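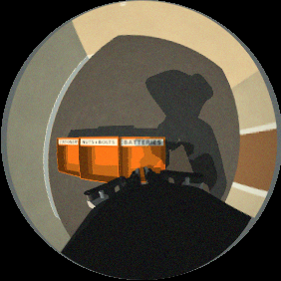 Orange bins, labels on.

Reading Room > Old Magazines > Threads

New thread, because I spent all month with a dead children's magazine and I need to tell someone. It was called Porkus, it ran for six years, and I bet you've never heard of it.

Porkus was a monthly for kids, mostly stories and puzzles, with a pig in a waistcoat on every cover. Kathleen Hanrahan started it out of her kitchen and edited the first 5 issues all by herself. She wrote half the stories too, under names like "Uncle Trodow."

I love Uncle Trodow. He answers letters from readers and he is so rude to them! A boy asks how to train a crow and gets told to train himself first. Next month the boy writes back, thrilled.

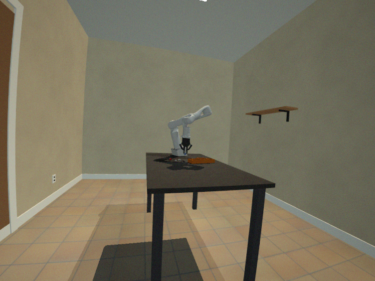

Posted by Anayeli Cisneros, 9:40 p.m.

OK so the money. Issue one sold 298 copies. By the first Christmas number they were up to 1,276, and Hanrahan wrote a giddy little note to the readers promising color plates. They got one color plate. It's of the pig.

Then she got sick and handed the whole thing over to Isauro Varela, who had been writing the sea serial. You can tell the exact issue it happens — suddenly there's a shipwreck in everything. The puzzle page has a shipwreck. The recipe is for ship's biscuit.

The sea serial is called "The Boychuk Light" and it's really good, by the way. Two sisters keep a lighthouse going after their father disappears. It ran for ages and I read it in two sittings (should have been asleep).

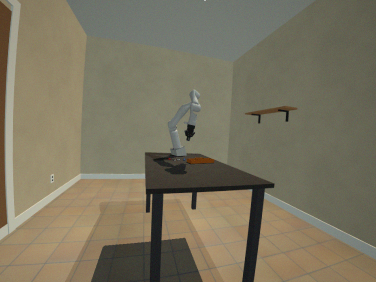

And the chapters always stop in the meanest places. One ends with the younger sister halfway down a rope, and the next month there's no chapter at all, just an ad for boot polish and a line saying Mr. Varela has a cold.

Yareli Salinas asked me whether the last chapter ever got printed. I think so? The November number has something headed "conclusion," but my copy is missing two leaves right there. If you have a better one, please, please message me.

What killed it was a weekly called Catari. Cheaper, louder, more detectives. Varela tried a detective of his own for a few months and I'm sorry to say he was on a boat.

Next up I'm reading Tonantzin Cuautle's school stories from the later issues. I'm two in and there's already a stolen trombone — more when I've finished.

Filed under: Magazines & Periodicals, Children's Fiction

More from this author
The rudest letters pages I own
Serials that never got an ending
Reading Catari from the beginning
How I store old paper at home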